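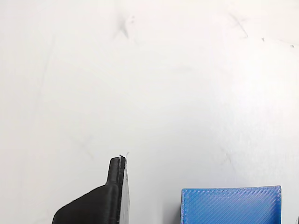 Finger, contact pad and blue block, cell 2.

Ticket: Kenow bench cell 2, pad wear and pre-run checks
Opened by: Fulgencio Palacios
Date: 20 Apr 2026
Priority: normal
Status: open, waiting on document change

Problem as reported

Operators on the Dundivura bench disagree about when a contact pad has to be replaced. The Grotbridge work rule says "replace when worn." One shift changes pads at any mark. The other leaves them on until a block slips. Run records from the two shifts can't be compared because the pad condition isn't written down.

Request: a replacement rule that two people would apply the same way.

Log entry 1

Read the current rule and the last 30 run sheets. Pad condition is mentioned on 16 of them, mostly as "ok." No pad change is recorded with a cycle count.

Checked the pad at the top of the finger. There is a small white wisp standing up where the pad meets the tip. Could be a fiber or a bit of tape. The rule doesn't say whether that counts as wear. I would call it debris: remove it, look at the edge under it, and write it down. If the edge has lifted, the pad gets replaced.

Log entry 2

Jeon asked for a fixed interval. Proposed 2000 cycles, with a visual check before every run no matter what the count is. The interval is a ceiling. A pad that fails the visual check comes off early and the count goes back to zero.

The counter in the controller resets when the program is reloaded, so it can't be used for this. Count goes on the run sheet by hand until that is fixed. Separate ticket needed for the counter.

Log entry 3

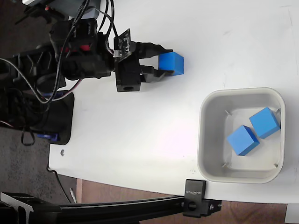
The rule also has to say what state the cell is in when someone does the check. The old text allows "a quick look between picks," and I want that line removed. With a cube still clamped in the jaws, the faces of the pads that matter are covered, and a hand near the fingers is near a loaded gripper. Proposed order: finish or cancel the pick, open the jaws, stop the program, cut servo power, then inspect. Support the arm before power is cut, as it can drop.

Same section should cover cables. The ones looping over the arm need to be checked for snags at both ends of travel, at low speed, before the first run of a shift.

Comment from Jeon

Agree on the interval and the power-off order. Please add the table surface to the check. Scuffs are fine but anything raised should be cleared.

Reply, F. Palacios

Added. Also added a line that the table clamp is checked by hand for movement at the start of each shift.

Actions

Palacios: send revised text to Grotbridge for approval in May.
Jeon: add pad count and pad condition boxes to the run sheet.
Both shifts: use the power-off order from now on, ahead of approval.

Ticket stays open until the new run sheet is on the bench.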